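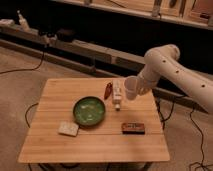

Augustina Eshun 留言：桌面我每天都擦，为什么木条接缝那里还是发涩，杯子放下去再拿起来会粘一下？上油是不是上多了？

多半是上多了，或者没收干净。看第 4.3 节第 5 步。先别再加油。

4 桌面：清空、擦洗、上油、摆回

适用于 Neltenen 方桌，浅色拼条木面。深色款看附页，步骤差不多，就是油不一样。

4.1 开始之前

要准备的：
软布，多备一块干的
中性清洁剂，稀释过的
Brender 桌面油，265 毫升那瓶（大瓶的也行，瓶口没有滴嘴，容易倒多）
细砂纸，420 号，只在起毛的时候用
托盘或者旁边另一张桌子，放拿下来的东西

注意：新桌拆箱当天不要上油。先放一晚。

注意：钢丝球不行。海绵的粗面也不行。问的人很多，统一答一次。

4.2 清空桌面

1. 先拿高的。瓶子，杯子。瓶子倒了最麻烦，油和酱汁渗进接缝基本擦不出来。
2. 透明塑料杯往上直着提，不要拖。杯底夹一粒沙就是一道印子。
3. 再拿碗。浅口的碗双手端，里面有水先倒掉再端走。釉面碗的底圈常常没有上釉，很粗，千万别推着走。
4. 小盒子、小管子、零碎的放最后，一起收进托盘。纸盒的印刷面朝上放，别贴着湿布，红色深色的盒盖沾水会掉色，染到木头上要用砂纸才去得掉。
5. 肥皂、海绵这类会存水的，绝对不要直接搁在木面上过夜。垫个碟子。已经搁过、留了浅色方印的，看 4.5。

倒着立的瓶子（盖子朝下那种，洗手液护发素之类）单独说一下：盖缝里一般有残液，拿起来马上翻正，盖口擦一下再放托盘。

4.3 擦洗和上油

1. 干布先掸一遍，顺着木条的方向。横着擦会把渣子推进缝里。
2. 湿布拧到不滴水。蘸一点清洁剂，从后沿往前沿，一条一条来。
3. 换清水布在擦一遍。清洁剂留在上面，后面油吃不进去。
4. 晾干。通风的屋子一两个小时，梅雨天放到第二天。不要用吹风机，不要搬到太阳底下，拼条会翘。
5. 上油。油倒在布上，别倒在桌上。薄薄一层，推开，等 10 分钟，用干布把浮在表面的全部收掉。要收到手背蹭过去不发亮为止。发涩发粘的，九成就是这一步省了。
6. 四个边和桌角别漏。前沿手臂老搭着，磨得最快，可以多走一遍。
7. 放过夜再摆东西。

警告：擦过油的布会自己发热，不要揉成团扔垃圾桶。摊平晾透，或者泡水里再扔。这条必需照做。

已经发粘的怎么办：新油少倒一点在布上，在粘的地方打圈，把旧油带软，马上用干布收。隔天还粘就再来一次。接缝里用牙签裹布，轻轻走一遍，别抠。千万不要用酒精，会发白。

4.4 摆回去

没有规定的摆法。几条经验，爱听就听：

常用的碗放中间偏一点，手够得着，也不容易被袖子带下去。
瓶子靠后沿。高的在后，矮的在前，拿东西不碰倒。
杯子离瓶子留一个拳头的距离。太近了，拿杯子的时候手背正好碰到瓶肩。
红的深的小东西（辣椒、口红、酱料管）垫一张纸。新鲜辣椒破皮之后汁水会咬进浅色木头，当场擦还来得及，过一晚就不好说了。
湿的东西一律先擦底。

热锅热壶要用隔热垫。Prikunine 的圆垫可以，软木那面朝下。硅胶的也可以用，但是别长期不挪，会留一圈印。

4.5 常见印子

白圈：水汽。先别管它，晾一天，多数自己会退。不退就干布加一点点油，顺纹擦。

浅色方印：肥皂或者湿海绵压出来的。清水布擦两遍，晾透，420 号砂纸顺木纹轻磨几下，吹掉粉，局部补油。颜色会比旁边浅一阵子，用用就匀了。

深色点：铁锈或者茶。柠檬汁点一下，等一会儿，清水布擦掉，晾干，补油。先在桌底试。

红印：盒盖掉色、辣椒、酱。越早越好。干布吸，再湿布，再看要不要磨。

细划痕：不深的不用处理，下次上油就淡了。深的见 4.6。

起毛：湿擦之后常见，摸着像细绒。晾干后砂纸轻轻带一遍就好，别用力，边角尤其别用力。

4.6 多久做一次，坏了找谁

干擦每天。湿擦看情况，吃饭的桌子每天，只放东西的一周一次够了。上油头三个月每月一次，以后手摸着发干了再上。暖气房里可以勤一点。

接缝开了一条线：冬天常见，室内加湿，等一等，开春多半会合上。缝宽到能塞进一张银行卡的，不要自己灌胶，拍照发给 Cheng 维修，写明部件号 2149（桌面总成），照片要拍到缝的两头。桌腿松动不属于这个号，看第 5 章。

补充（2021年10月23日）：旧版说明里第 5 步写的是油倒在桌面上推开，作废，以本页为准。手上有八月那版纸质说明的，请把那一行划掉。瓶身标签上的用量图也先别照着来，等新标签。

下一节：4.7 桌底和防滑脚垫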